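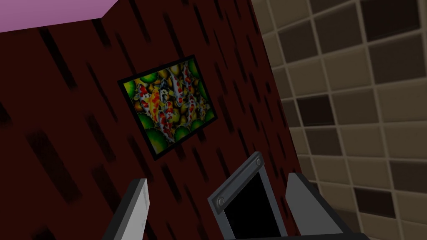 Upstairs back bedroom, outside wall

Home | Forums | Heating & Insulation | New Posts | Search

Cold back bedroom: insulate first or change the boiler?

January 26, 2019, posted by Si-woo Ki

We have a semi in Posuldale with a back bedroom that never gets warm. The rest of the house is fine. The boiler is 14 years old and was serviced in December with nothing wrong found.

I've had two quotes. Clurnon want to fit a new boiler and move the bedroom radiator to the window side. The other firm, a small outfit from Dradton, say leave the boiler alone and put insulated board on the inside of the outside wall. Clurnon's man was in the house for ten minutes. The Dradton one went up in the loft and took the radiator sizes down.

The walls are solid brick, no cavity. Loft insulation is patchy over that room. I can only afford one of these jobs this year. Which would you do?

hallstand_bob wrote:
Neither yet. Do the loft first. If it's patchy over the one room that's cold, you may have your answer for the price of a few rolls. Pull up whatever is stored there and look right into the eaves.

Also check the radiator. Is it hot all over when the heating has been on for an hour? Cold at the bottom means sludge, cold at the top means air.

Marrowfat wrote:
I'd take the boiler. At 14 years you are on borrowed time and parts get harder to find. I had Clurnon do ours two winters ago. They turned up when they said, cleaned up after themselves and the bills came down. No complaints.

pipe_and_slippers wrote:
A new boiler won't warm one cold room if the other rooms are warm already. The heat is getting made, it just isn't staying in there or isn't reaching it. Moving the radiator might help a bit. I wouldn't pay for a boiler to find out.

Marrowfat wrote:
I didn't say it would cure the room. I said the boiler is old and will need doing anyway. If he spends the money on boarding and the boiler goes next winter he'll have no heating at all.

pipe_and_slippers wrote:
It was serviced a few weeks ago and passed. Ours went to 22. Put something aside each month and wait.

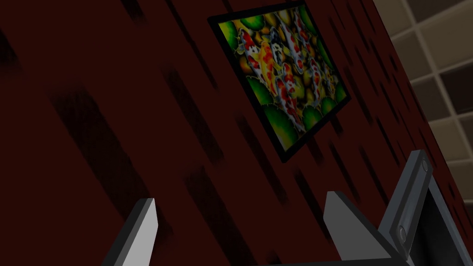
Si-woo Ki
Original poster | Posuldale | 116 posts

Thanks all. I went up this morning. Over the landing and front room it's thick enough that I can't see the joists. Over the back bedroom there is hardly anything for the last stretch before the eaves, and somebody has pushed it back to run a cable. I've ordered enough rolls to do it properly.

The radiator is hot top and bottom but it's a single panel. The one in the front bedroom is a double and that room is smaller.

That makes me less keen on the new boiler. I'm still not sure about boarding the wall. Does it cause damp?

hallstand_bob wrote:
There you go. Double panel radiator of the same width, same pipes if you're lucky. A plumber can do that in a morning.

When you lay the rolls, don't stuff them hard into the eaves. Leave a gap for air or you'll get damp in the roof.

Cai wrote:
On the boarding: it can cause damp if it's done badly. We had our front room done and they left a gap at the floor and nothing round the window. Black mould by the second winter and it all had to come off. Ask the Dradton firm how they seal the edges and what they do around the joists. If they can't tell you, walk away.

It will also take a few inches off the room and every socket on that wall has to come forward.

Marrowfat wrote:
Fair enough on the radiator, I'd have started there if I'd known it was a single. I still think the boiler money should be kept back and not spent on boards.

pipe_and_slippers wrote:
We agree on that much. Loft, radiator, then see how it is in a cold spell. Put a cheap thermometer in there and write the readings down before and after.

Si-woo Ki wrote:
Will do. The plumber can come in 8 days. I've told Clurnon no for now and asked Dradton about the edges, no reply yet.

Page 1 of 1 | 242 views

Related threads
Thermostat in the hall, lounge too hot
Lagging pipes under a suspended floor
Radiator gurgles after bleeding
Getting a second quote without a visit
Loft hatch draughts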